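Progress report to the Nygård fund
Project: Purna, household tidying with a mobile arm
Prepared by: Alvar Lindqvist
Date: 11 March 2018

Status in short

The Purna cell is running again after the February stoppage. The arm has a new wrist bearing, the base has been recalibrated, and the simulated test rooms have been brought back into step with the hardware. Two items from the last report are still open: the docking contact and the spare gripper pads. Spending is within the agreed budget for the period.

Repair of the wrist joint

The stoppage began with a position error on the wrist that grew during long runs. The controller flagged it and held the arm at its rest pose, as intended. Lacey Bramwell took the joint apart and found play in the outer bearing and a worn seal. The bearing and seal were replaced with parts from Zarkis, the supplier of the original joint. The cable through the wrist was replaced at the same time; its jacket was scuffed where it passes the clamp, although no conductor was exposed.

After reassembly the joint was run through its full travel without load, then with the test weight. The run consisted of 493 cycles. The position error stayed inside the limit on every cycle, and the motor current showed no steps. The clamp has been moved outward on its bracket to give the cable a wider bend. We will look at the jacket again at the next service.

Base and sensor calibration

With the wrist rebuilt, the old calibration was no longer valid. The base was leveled on the floor plate, the two wheel encoders were zeroed, and the depth sensor was registered against the calibration board. The first set of 255 board poses was rejected due to a loose sensor bracket. The bracket was tightened, thread lock was applied, and the set was taken again with good results.

The procedure is now written down. Until this period it existed only as notes in the Tukus repository – the control software for the cell – and parts of it were out of date. Bramwell has put the steps in order and added the torque values for the bracket screws.

Simulated test rooms

Every change to the cell is tried in simulation before the arm is powered. The living room set was rebuilt this period with new collision shapes for the furniture, and the glass surfaces were given their own material class. Glass was the main source of planning faults last year. The old class let the planner treat items seen through a tabletop as if they could be reached from above.

In the corner layout, the black TV stand has a glass top with a white mug on it, and the keyboard and the crumpled plastic bag lie on the shelf underneath. The planner must approach the mug from the front and above, and the shelf items from the front only. The mug stands close to the television, so the approach path also has to clear the screen.

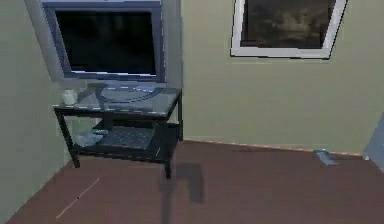
Service routine

The service interval has been shortened while we gather data on the new bearing. The current routine is as follows.

Before each session: wipe the depth sensor window, check the emergency stop, and run the arm to its rest pose and back.

At each service: check the wrist for play by hand with the power off, inspect the cable at the clamp, check the bracket screws against their marks, and clean the wheels. Hair and carpet fiber collect on the left axle in particular.

After any part is changed: repeat the calibration in full and rerun the simulated rooms before returning the arm to use. Results go in the cell log with the initials of the person who did the work.

Open items

1. Docking contact. The base still misses its charge contact now and then and has to be sent back to the dock by hand. A wider contact plate has been drawn and is out for quotation.

2. Gripper pads. Spare pads are on order from Zarkis. The pads now fitted are usable, with some glazing on the inner faces.

3. Software release. The Tukus branch with the new glass class has not been merged. It is waiting on a review of the timeout settings.

Plan for the next period

We will fit the contact plate, merge the glass class, and repeat the loaded wrist run for comparison with the figures above. If the position error is unchanged, the service interval will go back to its earlier length. No change to the budget is requested. Invoices for the bearing, seal and cable are attached separately, and questions on them should go to Bramwell.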